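Albers puts a monthly price on tidying up

Albers has begun taking orders for Trellader, a two-handed robot rented to offices for clearing desks and filling bins. The hire charge is 354 a month, with a further 500 for setting up. Gavin MacLeish, who sells it, expects small firms to sign for a year.
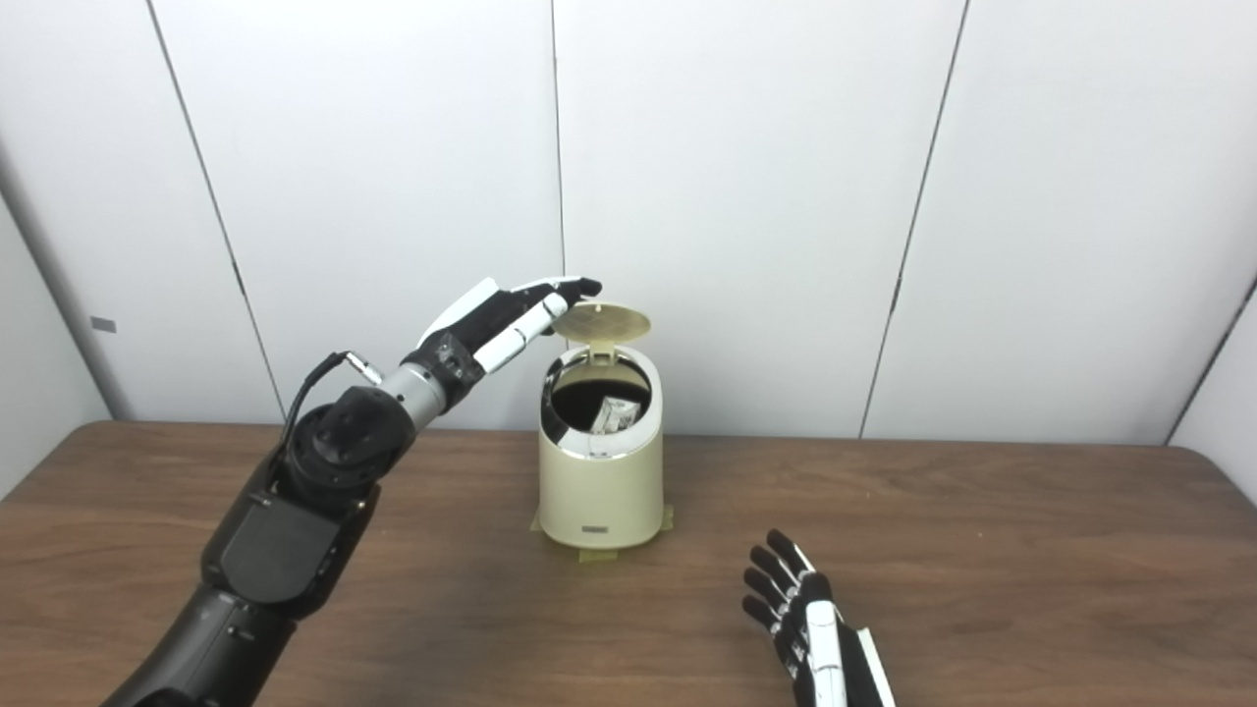
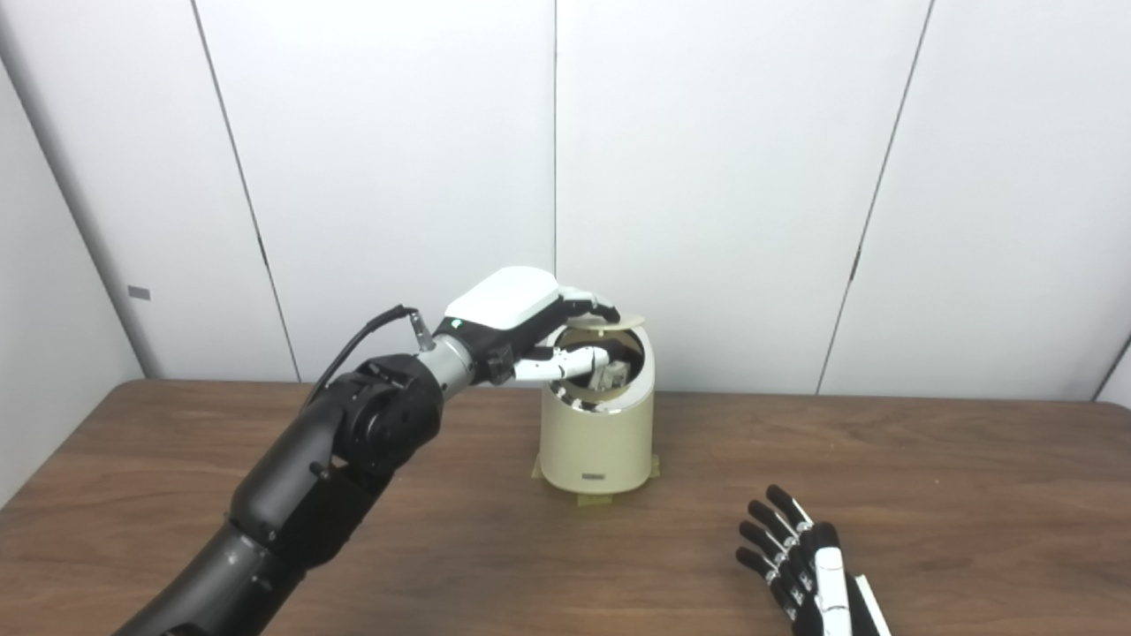
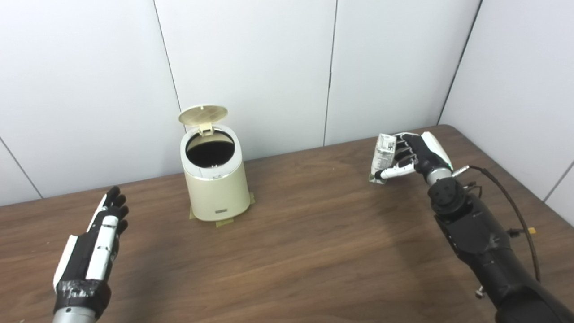 Trellader at work on a small table-top bin taped to the table.

A year is a long time to pay for a job most staff do on the way to the kettle. The brochure promises 108 items an hour but doesn't say what sort of items, or how many bins. Leandro Salcedo, office manager at Fimer in Stirnuvberg, has asked for a trial first – in his own office, with his own bins. 'We have 57 desks and none of them look alike,' he said. Albers has yet to give him a date.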